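Illeck Passive Fire Protection
Progress report to Saltby Housing Fund, 2018-05-27
Penetration sealing, Troditska blocks

Work on the service risers continued through the period. All six risers in the north block have been surveyed, and five are now sealed at every floor slab. The sixth is held up by a disused gas pipe that has to be removed before the opening can be closed. Larger openings are being closed with coated mineral fiber board, and gaps at single pipes with acrylic sealant over fiber backing.

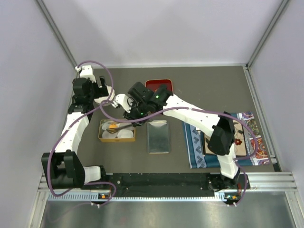 Plastic waste pipes have been fitted with Bataineh collars, fixed through the slab soffit with steel anchors. The collar is supplied in two halves, which have to be held together while the closing tab is bent over. In the tighter risers this is awkward for one installer, as the halves must meet at the middle of the opening much as the two grippers do over the center of the table, with an approach from each side. We have allowed two installers per riser for the remaining work – the labor rate in the schedule is unchanged.

The register now holds 1603 entries. Each entry gives the floor, the service type, the seal used and the installer's initials. Nearly 200 entries still lack a label reference and will be completed before handover. 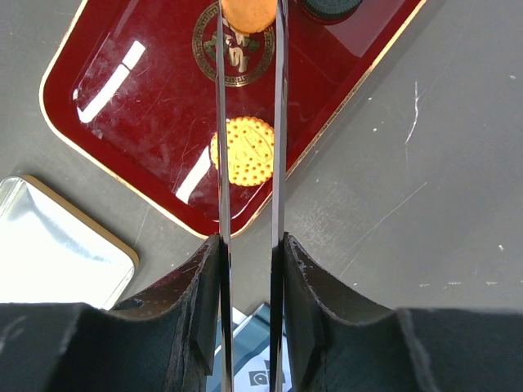 Labels are fixed next to the seal where there is room, or on the riser door lining where there is not. Inspection found five seals with board coating below the specified thickness. These were recoated and entered again under their original numbers.

Cable trays in the south block are not in the present scope. If the fund wishes to add them, we need written instruction before materials are ordered in June.

Spending is within the approved budget. No payment is requested against the sixth riser at this stage.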